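Desk Amnesty, Second Floor

The desks on the second floor get new tops on 2024-08-19, and everything standing on them has to go somewhere else by five the evening before. Facilities has asked me to say this kindly. I have been saying it kindly since May.

Coasters are the sticking point. Henditar, who are doing the work, quoted us for 18 desks with ring marks, and the man from Henditar looked at mine for a long time before writing anything down. I own a coaster. I had been keeping a stapler on it.
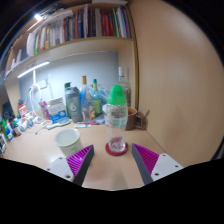 Mugs go in the crates by the kitchen door, handles up, with your name on a bit of tape. Bottles go home with you, and so does whatever you have been stirring your coffee with. Cups without an owner will be held on the Torora shelf until Friday and then join the general population in the cupboard, where life is harder.

Jozefína Kollár has ordered 100 cork coasters for the new desks - plain ones, so please stop sending her designs. If you already have a coaster you are fond of, keep it. Just put a drink on it now and then.

Questions to extension 738. Complaints about the color of the new tops also go to 738, and will be read on a quiet day.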